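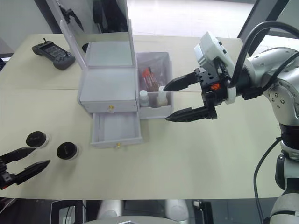
Figure 3. White cosmetic organiser with the mirrored lid raised and the drawer partly open.

3.2 Eligibility records and the coding of academic honours

Records were obtained for 796 student-athletes registered with the Bustura League between the first and last seasons of the study period. The league is made up of 12 colleges, most of which enter teams in men's and women's football, basketball and cross-country. A registration record holds the player's sport, year of entry, course of study, credit load and term marks, together with any academic award given by the league or by the college itself. Names were removed by the league office before transfer and replaced with a code that stays the same across seasons, so that a player who changed sport or moved between member colleges could be followed as one case.

Academic honours were coded at two levels. The first, which we call a college honour, covers any award made by a single institution on the basis of marks. The second, a league honour, is given to players nominated by their college and chosen by a panel that sees both academic and playing records. The two are kept apart in all models. College honours are awarded under local rules and the mark needed differs a good deal between institutions: at Arex College it is set on the marks of a single term, while Abubakari College uses the running average for the whole course. A league honour requires a nomination, and the habit of nominating is itself uneven. Colleges with a full-time sports information officer put forward more names than those where coaches prepare the forms, even when the marks of their players are alike. The presence of such an officer is therefore entered as a separate variable at college level.

Where a player received both kinds of honour in the same season, both were retained. Honours announced after a player had left the college were assigned to the season in which the marks were earned. In 9 cases the season could not be established from the league record, and these were excluded from the season-level models but kept in the career-level ones.

Playing time was taken from match reports filed with the league. For football and basketball it is expressed as a share of the minutes available to the team. Cross-country has no equivalent, and a player in that sport was treated as having taken part in a meeting if a finishing time was recorded. This is a coarser measure, and results for cross-country are reported separately for that reason. Reports from Ollow College for the second season were filed late and on an older form that gives starting line-ups but not substitutions. Minutes for that season were treated as missing and handled by multiple imputation, using starting status, year of entry and minutes in the adjoining season as predictors.

Travel load was measured as the number of nights spent away from campus on team business in a term. The league does not hold this figure. It was built from fixture lists and from the travel requests kept by each athletics office, and checked against hotel bookings where these were available. Training camps held before the start of teaching were left out, as they do not compete with classes.

Two coders, Yayra Amegashie and Oluwaseun Bashir, worked through the award notices independently. A training set was used first to settle the wording of the coding guide and was then set aside. Most of the disagreements concerned notices that named a team award and an individual one in the same paragraph, and a rule was added to the guide under which a team award is never credited to a player. The remaining differences were resolved by discussion. The coded file was closed on July 16, 2023, and corrections received from colleges after that point have not been included.

3.3 Interviews

The registration data say little about how players divide their time within a week. Interviews were held with 20 players drawn from the same colleges, chosen to give a spread of sport, year of entry and honour status. Each was asked to go through a recent competition week hour by hour, using a blank timetable as a prompt, and then to say which of the entries had been fixed by someone else. Interviews were recorded with consent and transcribed in full. Transcripts were returned to the players in August, and passages they asked to have removed were deleted before analysis.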